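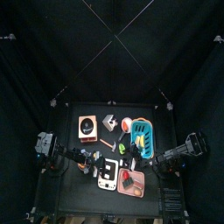
Toltthorpe Neighbors, No. 232

**Toy library: new hours and what we need**

The toy library on Chae Street is changing its hours. Starting the week of Tuesday, April 3, 2018, it will open in the late afternoon as well as in the morning, so that parents who work days can get there before supper. The Saturday session stays as it was. Evening returns can go in the bin inside the side door of the Dukier Building, which is unlocked until 8.

Membership costs the same as last year. A family can have four items out at a time, and the loan period is still three weeks. You may renew once by phone or at the desk if no one else has asked for the item. Puzzles and board games count as one item each. A play food set counts as one item no matter how many pieces are in the bag.

The count of pieces is written on the tag. Please check it at home before you bring the bag back. In February we spent most of one morning matching cups to saucers and lids to pots, and two sets are still short. If you find a small plate, a spoon or a piece of pretend fruit under the couch and can't remember where it came from, bring it in. It may well be ours.

Toy kitchen things are the most borrowed items we have, ahead of train track and dress-up clothes. They also wear out fastest. The following would be welcome as gifts, used or new:

- play pots and pans with handles that are firmly attached
- plates, bowls and cups that do not chip
- pretend food large enough for children under 3
- drawstring bags, any color, big enough for a shoebox

We can't take stuffed animals, anything that needs a charger, or toys with cracked paint. Bike helmets and car seats should go to the town recycling day instead. Donations can be left at the desk during open hours. Please don't leave boxes on the step, as two got rained on over the winter and had to be thrown out.

**Cleaning**

Several members have asked how the toys are cleaned. Hard plastic is washed in warm water with dish soap, rinsed, and left on racks overnight. Wooden toys are wiped with a damp cloth and dried right away. Cloth goes through the washing machine at Boseck Laundry, which gives us a reduced rate on weekday mornings. If someone in your house has had a stomach bug while a toy was out, tell the person at the desk and it will be kept off the shelf for a few extra days. There is no charge for this.

**Late returns**

Fines are not being raised. A late item costs a quarter a week, and the charge stops once it reaches the price of a month's membership. If something breaks in normal play, bring back the pieces and you won't be billed. Lost items are charged at half of what we paid.

**Large items**

The play tent, the water table and the balance beam can be reserved for birthdays. Reservations open one month ahead and are taken at the desk only. You'll need a car with a rear hatch for the water table. The balance beam comes apart, and the wrench for it is in the bag.

The next new-member table will be at the spring plant sale. Bring something with your address on it.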